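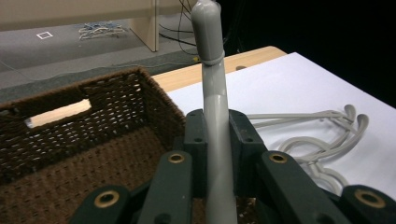
Brown woven basket, handle cutout in the far side.

From: Kha Quan
To: Vukelby Closets and Laundry list
Date: June 17, 2023
Subject: Re: Hangers in a basket or on the rod?

Anel Zulu wrote:
> We moved in December and the spare hangers are still in a
> trash bag behind the bedroom door. Every time I want one I
> pull out four. The closet rod is 93 cm wide and my husband's
> shirts take up most of it, so I can't leave the empties
> hanging there. Does anyone keep theirs in a basket? Do they
> tangle just as badly? I was also looking at the Urkano
> rack that goes on the back of the door, but it's $39 and I
> would have to drill.

Hi Anel,

I keep mine in a basket. It works, with a couple of limits.

The basket should have straight sides. I started with a round one and the hangers slid down to the middle and locked together. A rectangular one lets you lay them along the long side. Mine is dark brown and woven, and has a slot in the side to carry it by. The hooks will catch in that slot if you let them, so I point them the other way.

The tangling comes from how they go in. If you drop in a handful, you will get the same thing you have in the trash bag. Put them on a table first and pull them apart there. Hold one by the hook and lift it away, and keep your other hand on the rest of the pile so it stays put. 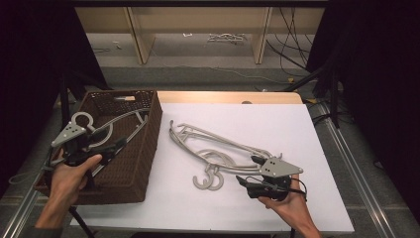
I do this one hanger at a time. Two at once sounds faster, but the hooks turn and grab each other and you are back where you started. Once they are apart, lay each one in with the hook facing the same way as the last. If an arm sticks out over the rim, leave it. It gives you something to pull on.

Thin plastic hangers are the easiest to store because they nest closely. They are also the worst ones to separate. The arms slide inside each other and the hooks swing around. Wire ones from the dry cleaner are nearly as bad and I gave up on those. Wood ones I would leave on the rod, as they fill a basket right away.

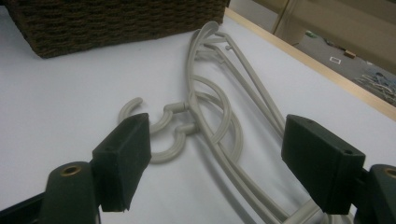 Light gray hangers in a pile.

On the Urkano rack: my sister has one on a hollow door and the screws pulled out after a few months. If you want a rack, Hilis has one that hooks over the top of the door, no drilling. It does rattle when the door closes. Measure the gap above the door before you order.

If you go with a basket, check that it fits on the shelf with the hangers in it. I forgot to, and mine lives on the floor next to the ironing board.

There was a longer thread on this before you joined. Search the archive for message 819, subject "Csizmadia closet kit." Most of it is about shelves, but the hanger part starts near the end.

Kha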